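Stivirness Ring Settings: dataset README

Version 9

Summary

Stivirness is a table of measurements taken from finger rings at the Dobos bench in Urndale. It covers 1,000 rings, one row per ring, with the shank, head and stone seat measured separately. It is meant for people who write sizing or repair estimates and need to know how much metal is present before work starts. It holds no prices and no customer details.

Files

rings.csv holds the main table.
seats.csv holds one row per stone seat, joined to the main table on ring_id.
remeasured.csv holds the 80 rings that were measured a second time by a different person.
photos/ holds bench photographs, with an index in photos/index.csv. Not every ring has one.

Fields in rings.csv

ring_id: integer, not reused after a deletion.
metal: one of yellow, white, rose, platinum, silver, mixed. Taken from the hallmark where there is one, otherwise from an acid test. The column metal_source says which.
made_by: cast, hand, die_struck or unknown. See Known problems.
inner_diameter: millimetres, measured on a stepped mandrel.
shank_width_base, shank_width_shoulder: millimetres.
shank_thickness_base: millimetres, at the thinnest point found.
head_type: claw, bezel, channel, flush, none.
solder_seams: visible seams under a loupe. Blank means not checked; zero means checked and none seen.

Measuring

Thickness was taken with a spring gauge, zeroed before each tray. Each figure is the middle value of three readings. Rings with stones were measured with the stones in place, so seat depth in seats.csv is missing for all closed-back bezels. Réka Gál measured the main table. Radomír Matoušek did the second set without seeing the first.
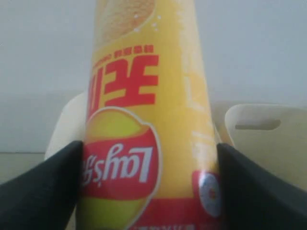 Lay's canister between two gripper fingers.

Agreement between the two sets is good for inner diameter and poor for shank thickness on worn rings, where the thinnest point is hard to find twice. Treat thickness on any ring with wear set to heavy as a lower bound on the error, and use the pair of values in remeasured.csv where both exist.

Known problems

made_by is a judgement. Nearly 300 rows are marked unknown, and the line between cast and hand is weak for rings that were cast and then heavily filed. Do not train a classifier on this column without dropping the rows where made_by_sure is 0.

White gold and platinum were mixed up in one tray before version 4. The affected rows were tested again in January and corrected.

Half sizes in the size_uk column were rounded down in versions 1 to 3. Later versions compute size from inner_diameter.

Loading

The files are UTF-8, comma separated, with a header row. Missing values are empty strings. The Ilerar loader reads them without options.

Changes in version 9

Added solder_seams. Removed the free-text notes column.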